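Home Storage & Sorting > Small Parts and Craft Rooms
Thread: Mesh baskets by color, does it stick?

plellmont_attic
Hi all! I've been sorting my sewing things into orange, black and green baskets, the plastic kind with slotted sides, and I'm so pleased with how cheerful they look lined up (my old shoeboxes were a sad sight). Orange is thread, black is zippers and elastic, green is fabric scraps. I have 11 baskets so far and I'm wondering if I should keep going or just stack the spares on the bench. Some pictures of the color order I like:

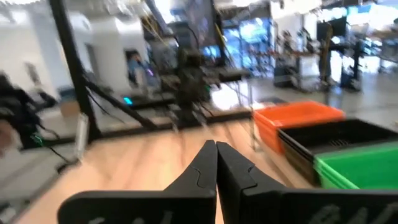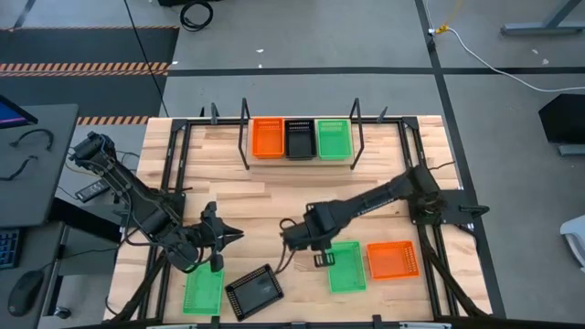
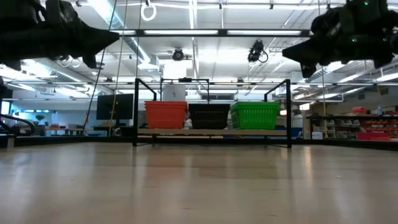 Orange, black, green along the rack in the last two; stacks in the first.

kamata_buttons
Oh, I love the three side by side! I'd leave them like that, with one basket of each color up where you can reach it. Stacking is fine for empties, but once there's anything in them you end up lifting two to get to the one you want, and then they stay on the table until January.

Trultach322
Have to disagree, friend. Color works for a month and then you forget if zippers were black or green. Labels on the front rim, big letters, done. My sister-in-law in Estport did hers by color and still opens every single one.

plellmont_attic
Trultach322, fair, but I do remember colors much better than I read labels, especially with my glasses in the other room! Maybe a small tag on the black ones, as those get the odds and ends.

kamata_buttons
Tags on the black ones sounds right to me. And do put the scraps in the widest basket you have, they puff up.

Trultach322
Tags on all of them. But they do look nice up there, I'll give you that.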